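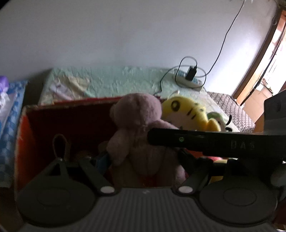 How Soft Toys Are Stored

A toy box gives plush toys a place to rest when playtime is over. The red cardboard box holds a fuzzy teddy bear, a yellow toy with a cartoonish face and a pale green one.

Plush is a cloth with short, soft threads — these threads can trap dust. The Rarkano Toy Library asks its young visitors to follow these steps each Wednesday:

1. Brush each toy gently.
2. Place the largest toys at the back.
3. Keep the box away from damp floors.

The library lends 254 toys, and 43 of them are bears.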